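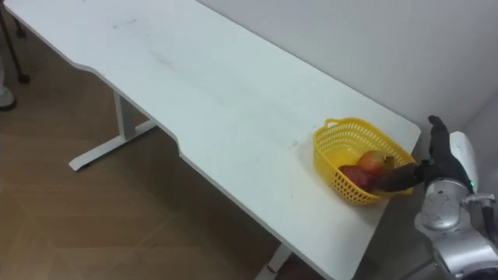
Right arm, hand check and cable re-route, June

Started 9.40. Yutong Cheng had noted that the hand was closing late on the fruit basket task, worse at the end of a run than at the start. Arm left at the right end of the desk, yellow basket in its usual spot, fingers down by the red fruit.

Wrist screws first. Two had backed out a little. Cleaned them, fresh threadlock, tightened in a cross pattern. The rest were fine. Hand mount has no play now that I can feel.

Then the cable. The tie nearest the elbow was too tight and the jacket had a flat spot. Cut it off, gave the cable 40 mm more slack and put on a hook-and-loop strap. Turned the wrist to both ends of travel by hand with the power off, no snagging.

Powered up and re-zeroed the fingers. Thumb came back 19 counts out, the others close to nothing. Saved the new offsets under Clarell, old file kept next to it. Closing speed was still at 80 per cent from the Ilville demo, so I left it alone to keep the comparison fair.

Ran 200 open and close cycles with no fruit in the hand. No late closes in the log. Have not yet done a full run on the basket, Tianyou Dai has the cell after lunch and will do that.

To do:
Wipe the desk top, there are smudges and scuffs across the middle.
Order spare straps from Kamolrat.
Look at the thumb offset again next week. If it has drifted, swap the thumb unit for the one in the Trirnside box.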